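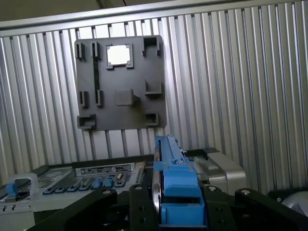
Wrist camera view: the gripper holding a blue component, with the upright plate behind it and an open server chassis to the left.

Munov Server Handling Set: data card

Summary

The Munov set is a collection of recorded examples for training and testing learned control of a robot arm in server maintenance work. It was gathered by the Woson laboratory between spring and August and is released for research use. The current release holds more than 4,000 episodes. Each episode covers one attempt at one task, whether or not the attempt succeeded.

Contents of an episode

Video from the wrist camera
Video from a fixed camera facing the bench
Joint positions and gripper opening
A written instruction in English
An outcome mark: complete, partial or failed

The wrist camera is mounted so that the gripper remains in the lower part of the picture. Small parts held in the fingers may hide the point of contact, and users who need that point should consult the fixed view.

Tasks

Instructions fall into three groups: picking up a part, carrying it to a stated place, and fitting or removing it. There are 239 distinct instructions. Wording was varied by the operators, and spelling mistakes have been left as entered.

Collection

All episodes were recorded under remote control by trained operators using the Gotix hand controller. Operators worked in sessions of no more than two hours. The starting position of the arm was changed between episodes. Room lighting was left as found, and reflections from bare metal surfaces are common in the wrist video.

Divisions

Training: 2,000 episodes with complete outcome marks checked by a second reader. The remaining training episodes carry the operator's mark only and are listed separately.
Test: 82 episodes, held back from all tuning. These use part positions that do not occur in the training division.

Known limits

The set was recorded on a single bench with a single type of gripper. Results should not be taken as evidence of performance on other equipment. Failed attempts are fewer than would be met in ordinary use, and fitting tasks are less well covered than carrying tasks. Force readings were not recorded. In a small number of early episodes the two video streams differ by one or two frames; the index file marks them with the word "offset".

Unsuitable uses

The set must not be used as the sole basis for approving a system to work on live equipment or near people.

Access and corrections

Copies are held in the Younis archive under the laboratory's research licence. Errors should be reported through the archive's correction form, quoting the episode number. Corrected marks are issued with the next release, and earlier releases remain available unchanged.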